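We use cookies to improve your experience on this site. By continuing to browse, you accept our use of cookies. Accept | Manage settings

Clavine Stadium, Dolunville
Track User Guide
Section 3: Preparing the Track for Open Training Sessions

Revised October 15, 2024. Questions about this section should be directed to Tin-yau Yu, Facilities Office.

3.1 Before opening

1. Unlock the Llanos Gate and switch on the corridor lights.
2. Walk one full lap in the running direction. Remove stones, leaves, tape and spikes left in the surface.
3. Sweep sand and grass clippings off the inner lanes with the soft broom. Do not use a wire brush.
4. Check the lane lines for lifting or wear. Record any defect on Form 21, giving the lane number and the nearest distance mark.
5. Set out hurdles and starting blocks only in the lanes booked for them.

CAUTION: Spikes longer than 6 mm damage the surface and are not permitted. Check footwear at the gate.

3.2 Assigning lanes

1. Keep the inner lanes free for continuous running.
2. Assign sprint groups to the outer lanes of the home straight. Groups using the 100 m start must leave a clear run-out beyond the finish.
3. Direct walkers and recovering athletes to the outermost lane.
4. When 63 users have signed in, close the gate and admit others only as users leave.

NOTE: Clubs visiting from Diltville follow the same lane rules as resident clubs. The separate August timetable does not change them.

3.3 Marks and stains

1. Rinse the mark with clean water and a soft cloth.
2. If it remains, apply diluted mild detergent, wait three minutes and rinse again.
3. Report marks that do not lift. Do not apply solvents.

CAUTION: Do not hose the track while it is in use.

3.4 Sight lines on the straight

The session supervisor must be able to see the full length of the straight at all times. Stand at the near end and look along the lane toward the far end, with the grandstand on the right and the grass on the left. Runners at a distance are hard to tell apart from this position, so a second supervisor is required at the far end whenever sprint groups are training.
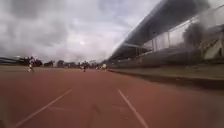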